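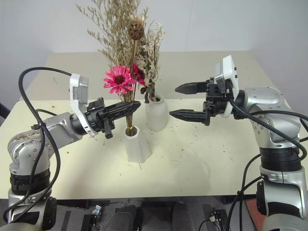

Fengying Yan wants to know if anybody really keeps dried flowers past one winter, or do we all just stop seeing them. Fair question, came in right after the October issue went out, and I have been chewing on it ever since. Short answer, yes, people keep them. Some people keep them way too long. I'm one of those.

So this is the dried stuff issue. Quick one, I'm packing for the Grutdale fair and have the car loaded half already.

First, the crumbs. They shed. Every dried bunch sheds, the good ones too, and a pale table shows all of it. I got a lot of mail on this. The bits under my two white vases right now would fill a teaspoon and I wiped that table in the morning. What helps:

Do all your cutting and fussing outside, or over a sheet. Hold the bunch upside down and give it a shake before it goes anywhere near the vase. A gentle one. Then hairspray, the cheap kind, from arm's length, two light coats. Let it dry in between. Don't soak it or the grasses clump up and look like a wet dog.

Then leave it alone. Most of the mess comes from moving things. Every time you turn the vase to find the better side you lose another pinch.

For wiping up, dry brush first and cloth after. A damp cloth straight onto seed fluff just smears it around, and you'll be picking at it all week. I use a pastry brush. It's not a pastry brush anymore, obviously.

Mixing real and fake. I know how some of you feel. Luo (the shop on the corner, not the one by the station) had a basket of fabric flowers at the end of summer and I caved. One bright pink daisy-type bloom in the middle of a lot of beige stems, and a darker pink-red one tucked in just beside it so it's half hidden. It works! Beige on its own goes a bit oatmeal by the time the clocks change. The trick for me is keeping the fake ones few, and letting the dried stems come up in front of them a little so the petals aren't sitting out there on their own like a button.

Also one thing that sticks up. A round brown seed head on a thin stalk, taller than the rest, does more for a bunch than another handful of grass. I resisted this for years, kept trimming everything level. Don't trim everything level.

Two vases or one? Two, if you have the table for it. Tall one toward the front, small one behind and off to a side. I like them both white and different shapes, mine are one with flat facets that gets wider toward the bottom and one rounded like a bottle. The wide bottom matters more than you would think. Dried flowers weigh nothing, so a tall narrow vase with no water in it goes over if somebody shuts a door. If yours is tippy put sand in. 200 grams did it for a vase I had that used to fall over weekly.

The small vase gets the small stuff. Limonium, statice, whatever your seller calls it, cream or white, a few dark green leaves down by the mouth so you don't see the gap. Keep it short. It wants to be a bit of a cloud and stop there.

Tying. Several of you use rubber bands, and they perish, and then one day the whole lot drops open and you think it died. Wire or ribbon or a band in something you don't mind looking at. Gold looks nice near the neck of a white vase. Tie it just loose enough that you can slide one more stem in later, you will want to. Push new ones in from the top, stem first, slowly, holding the bunch at the tie with your other hand. If it sticks don't force it, pull back and try half an inch over.

Dusting, as two people asked. Hairdryer on cool, lowest setting, from well back. Or a soft makeup brush for the fabric petals. Fabric ones can take a rinse if they're really gray but take them out of the bunch first please, I had a letter about that and it was sad reading.

Sun. Keep them out of it. A plain wall away from the window is good, white even better in my opinion, everything reads clearer. The beige goes paler in strong light and the greens go a sort of khaki. Bathroom no. Kitchen, only if you don't fry much.

Back to Fengying's question. I pull mine apart once a year. Anything that crumbles when I roll it between two fingers goes on the compost (NOT the fabric ones, or the wire). Seed heads mostly survive. Grasses maybe half. The oldest thing in my tall vase is 9 years old, came from a roadside up past Skiltberg, and it looks exactly as dead as the day I picked it.

Now the notices.

Grutdale fair, I'm at the usual table inside the hall. Bring your own wrapping if you can, I ran out last time. I'll have some 100 bunches, mostly small, and a few of the tall beige ones. Small bunches are 15 each, no change for big notes before lunch so be kind.

The Kokberg drying shed is open again in the afternoons. Hang things head down, labeled, with your own string. Last year's unlabeled stuff is in the box by the door and if it's yours come get it, otherwise its going on the fair table.

Still looking for teasels and poppy heads. Will swap for statice, I have far too much statice.

Somebody left a pair of green-handled snips at my place after the wreath evening. They're very good snips. I've been using them. Write me before I get attached.

Next issue is wreaths and how to store them flat-ish without wrecking the bottom, plus a reader's way of bleaching ferns that I haven't dared try yet. Send questions by the end of the month, short ones get answered first.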